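How to Host a Moderated Public Q&A on Social Media

Flitdale Civic Dialogue Office
Guidance for member organizations

This page sets out the procedure for member organizations that wish to hold a live question-and-answer session with an elected official, candidate or negotiator on a social media platform. It applies to sessions on local and international affairs alike. Organizations using the Hokau scheduling system should complete Step 1 before requesting a time slot.

Step 1. Define the subject and the speaker

State the subject of the session in a single sentence. "Water rights in the Barrera border district" is acceptable. "Ask us anything" is not, and requests worded in this way will be returned.

Confirm in writing that the speaker will answer personally. If an aide will type the replies, the announcement must say so.

Step 2. Choose a hashtag

Search the proposed hashtag on every platform where the session will be promoted. Check its meaning in each language spoken by the expected audience. Avoid commands and slogans, and avoid any tag already used by a campaign for or against the speaker. Tags should remain readable when typed entirely in lowercase letters.

Step 3. Publish the ground rules

Ground rules must be posted before the first question is accepted. They should cover the following points:

Opening and closing times, with the time zone
Languages in which questions will be answered
Grounds for removing a post, such as threats or the publication of private addresses
The name of the moderator

Criticism of the speaker, however sharp, is not grounds for removal.

Step 4. Prepare the moderation desk

Assign at least 2 moderators to each session. One selects questions and the other reviews reports of abuse. Neither should be employed by the speaker's party or office. Moderators should be at their desks thirty minutes before opening and should test their log-ins at that time.
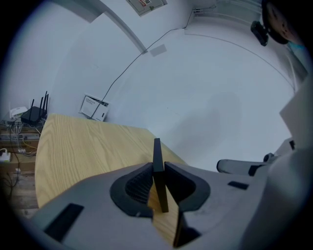 Step 5. Select and answer questions

Questions should be drawn from the full period of the session and should include hostile ones. At the Tondale session in November, 258 questions were received and 169 were answered. Moderator Marisol Nava grouped repeated questions under one reply and linked to it wherever the same point came up again. Member organizations are encouraged to follow this practice.

Replies drafted in advance are permitted for background facts only. Each such reply must carry a link to its source.

Step 6. Close the session and keep a record

Post a closing notice at the stated time, even if questions are still arriving. Export all questions and answers, including removed posts and the reason for each removal. Sessions with more than 100 questions also require a short written summary, to be published on the organization's website.

Corrections to any answer should be posted as a reply to the original. Answers must not be deleted or edited once the session has closed.

Requests for translated ground rules and questions about record keeping should be addressed to Ľudovít Polák, Public Sessions Desk, Flitdale Civic Dialogue Office.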